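Keeping House: Evening Course, Fisgate Annexe, Prusness
Handout 4. Cloths, throws and other loose flat things

Bring this sheet with you, along with a cloth of your own. The annexe cloths are for people who forgot, and they have been through a great many forgetful people.

Last session dealt with fitted sheets and we shall not be speaking of it again. This one is about the plain rectangle of fabric with no elastic, no buttons and no obvious home: the throw, the spare pillowcase, the tablecloth that lives upstairs for reasons lost to the family. Most of them spend their lives in a heap on top of something larger. 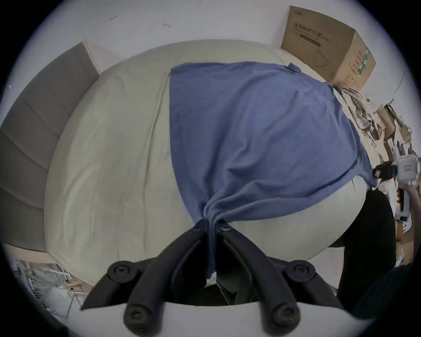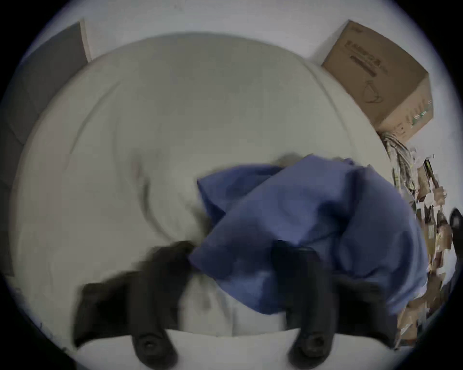
Blue cloth, pale fabric underneath, creases in the blue.

Does a cloth have to be ironed before it is put away?

Most don't. If it was hung straight and folded while still smooth, it can go on the shelf as it is. Linen tablecloths and anything you mean to use in front of relatives are better ironed just before use, as they will crease in the cupboard whatever you do to them beforehand.

Terms used in this session

Heap: a cloth with no visible plan. Perfectly respectable in transit, less so by the following weekend.

Leading corner: the corner you pick up first. Any corner will do. People who hunt for the right one tend to drop the others.

Drape: how a cloth hangs over whatever is beneath it. A thin one follows the shape and shows every lump. A thick one hides the lumps, which accounts for the popularity of thick ones.

Tail: what you get when you grab a cloth by the middle or the end and pull. The fabric gathers into a rope and the wrinkles fan out from your hand. Fine for carrying to the wash. Hopeless for folding.

Getting a heap flat

Find an edge first and run your fingers along it until you meet a corner. Hold that corner lightly in one hand. Carry on along the same edge with the other hand until you meet the next. You now have 2 corners and are ahead of most households.

Lift, and let the rest drop. Shake once, downwards. A second shake is allowed. A third is exercise.

Lay the far edge down on the bed or table and walk the near edge back towards you. Smooth from the middle outwards with the flat of the hand. Pressing hard does very little on a mattress or a cushion, which will simply sink and then come back up with the creases still in place. If you have a table, use the table.

Folding

Bring the short edges together and match the corners before you worry about anything in between. Smooth towards the fold. Repeat until it fits your shelf. The shelf decides the final size, whatever the magazine says, and the class should measure theirs at home before next time. The annexe shelf is narrow and will be used for the practice anyway.

Very slippery fabrics can be rolled. This is not cheating, although it was treated as such on the July course and there was a discussion.

Leaving it out on purpose

A throw on a bed or a large cushion is supposed to look casual, and takes longer than folding it. Fold it lengthways first, lay it across at a slant, and then disturb one edge by hand. Stand back. If it looks arranged, disturb it a little more. If it looks as though someone has just got up from a fever, start again.

Do not put a damp cloth on pale bedding if it is newly dyed. Do not put a dry one there either until it has been washed separately a couple of times and the rinse water runs clear. The annexe owns a pillow which illustrates this and it will be passed round.

Washing

We use Zestgate powder because there is a sack of it in the cupboard. Any ordinary powder will serve. Read the label on the cloth, if someone hasn't cut it out. Colours go with similar colours. Don't overfill the drum: a cloth packed in tightly comes out in the shape it was packed.

Hang by the long edge, pegged close to the corners, with some 14 centimetres turned over the line if the cloth is heavy.

Homework

Take one heaped cloth in your house that has been where it is for longer than you care to say. Flatten it, fold it and put it somewhere. Write down where. Bring the note, in case the cloth is needed.

Next handout: Napkins, including the Marino fold, which takes 2 people or one very patient one. Copies of this sheet are in the tray by the door until 14th August. After that the tray is wanted for pottery.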